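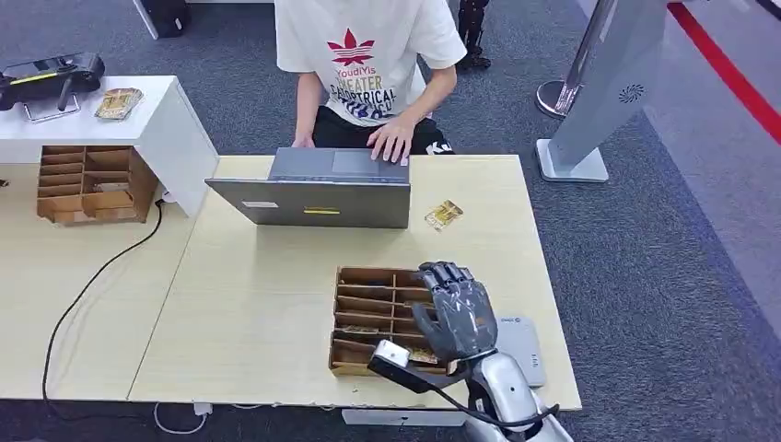 Slide 1 – the hand over the sorting tray, laptop across the table

Okay, hi everyone. Leave this one up while people find seats. Say the name of the project (Haruna) and that it lives at the Urmont shared workshop, on a table I'm meant to give back by August.

Start with the tray. It's cardboard, it's cheap, and I've rebuilt it 4 times. The job is simple to say – pick up a card packet, put it in the right slot – and it's eaten most of my evenings this year. My brother-in-law reckons I could sort up to 2000 packets by hand in the time I've spent on the fingers. He's probably right!

Then the fingers. Packets are thin and slippery and they love to lie flat in the bottom of a slot. Coming straight down doesn't work. What does work (mostly) is keeping the fingers together, curling them a bit and dragging the packet up the cardboard wall. Do the move with my own hand here, slowly.

Cable talk. Loop it down the forearm and leave slack at the wrist. I snapped two before I learned that one.

Skip the Bilberg gripper story if we're running late. If not, keep it under five minutes.

Next slide is the Trurkus code, so check the font size – the back row couldn't read it last time.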